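How to budget for a first robot arm station

Updated May 2024

These steps are for a small workshop, lab or packing room buying one tabletop arm with a gripper. They assume you have a job in mind and someone on site who can use a spreadsheet. They don't cover large floor-mounted arms, which need a proper cell and a different sort of quote.

Before you start

Open a new sheet with five columns: item, supplier, price before tax, freight, and date quoted. Keep the freight column separate. Arms are heavy for their size and the cost of getting one to a regional address can change which supplier is cheapest.

Step 1. Write down the job

One paragraph is enough. Say what gets picked up, where it starts, where it ends and how often. Include the awkward items. Glass, clear plastic and anything round or ridged will affect both the gripper and the camera you need, so name them now.

For our own station the paragraph read: "Move bowls and clear boxes from a bench to a tray, one at a time, heaviest item 700 grams, during the day shift only." Every later decision went back to that sentence.

Step 2. Work out reach and payload

Measure from where the arm will be bolted to the farthest point it has to touch. Use a tape and do it at the real bench. Then add the weight of the gripper to the weight of the heaviest item. Suppliers quote payload at the wrist, and the gripper comes out of that figure. A buyer who forgets this usually ends up one model size too small.

Check the reach again with the arm coming in from above. Many arms lose useful reach when the gripper has to point straight down.

Step 3. List everything that isn't the arm

Put a line in the sheet for each of these, even if the price is still blank:

Gripper and a spare set of fingers
Mounting plate and bolts
Bench or stand
Camera, bracket and cable
Emergency stop and any guarding
Controller computer, if it isn't included
Simulation software
Training
Freight, insurance and import charges
Electrical work

We had quotes from two suppliers, Fledano and Ejigu. The Fledano price looked lower until the mounting plate and emergency stop were added. Ask both suppliers to quote against your list instead of their standard bundle.

Step 4. Price the small parts

Gripper fingers wear, get dropped and get changed when the job changes. Allow $200 for a spare set and put it in the first year's budget. Cables and brackets can go on the same line if your finance people don't mind.

For the bench, we paid $1330 for a heavy steel-framed one. A lighter bench we already owned moved when the arm stopped quickly, so check this before you assume the furniture is free.

Step 5. Try the job in simulation before you order

Most suppliers will lend you a model of their arm for a trial period. Ask for it in writing, along with the gripper model. We used a package called Skenura, and the trial ran through April.

Build the bench at its true height, including any steps or ledges in the surface. Add simple versions of your items at their real sizes. Then look at it from close to the gripper as well as from across the room. Look for tight spots beside large items, and for edges that would be hard to pick out. A clear box shows whatever is behind it and also picks up highlights, so give it extra time. Keep a still of each setup you want to ask the supplier about.

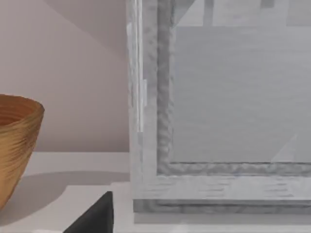 Step 6. Decide on the camera

Use what you learned in the simulation to write a short camera requirement. If clear items are part of the job, tell the supplier so and ask for a demonstration with your own item. A rendered box is useful for planning space, but it won't settle how a real sensor copes with real glass. Leave the camera line open until you have seen the demonstration.

Step 7. Set the timeline

Our supplier allowed up to 6 weeks for delivery. Book the electrician and the training after the arm has a confirmed shipping date. If you use an installer (ours was Bememora), ask what they charge when a visit has to be moved.

Step 8. Send it for approval

Total the sheet, attach the job paragraph from Step 1, and include the dates on which each quote expires. List running costs separately: software renewal, spare fingers, servicing and staff time. If the total is too high, look at the camera and the bundled training first. Leave the emergency stop and guarding lines as they are.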